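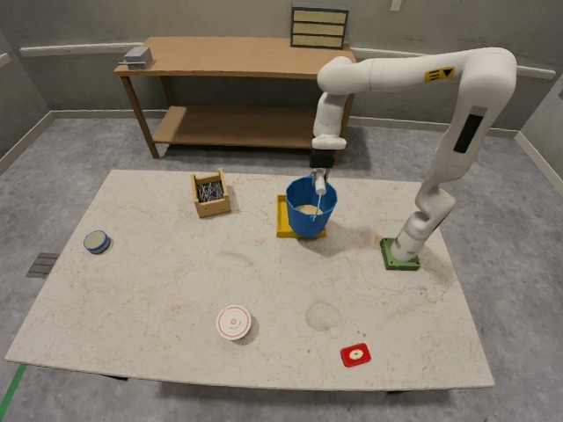

*Marble-look table, with the workbench behind.*

**Wistis Book Festival, planning meeting, Wednesday, 6:30 p.m.**

Present: Leopold Hofstetter (chair), Catrin Mostyn, Madhu Agarwal, Brigitta Rainer (minutes)
Apologies: Štefánia Vondráček

**1. Last minutes**
Agreed, with the spelling of Deák corrected on page 2.

**2. Author program**
Catrin has 5 novelists confirmed for October. The crime panel still needs a moderator. Leopold will ask Štefánia. Mornard Press wants its debut author moved from the morning to the evening slot. Agreed, if the poets don't mind going first.

**3. Budget**
Madhu reported $4000 in the account. The printer's quote for the program is $1485. Brigitta thought this high and will get a second quote from Lustar before anything is signed.

**4. Signings**
The upstairs room seats 70. Tickets for the evening reading will be capped at that number. Authors will sign downstairs after each talk. Mornard is bringing its own stock; the Deák bookstore will sell everything else.

**5. Other business**
Catrin asked for reading copies to be returned. Two are still out.

Meeting closed 7:50 p.m.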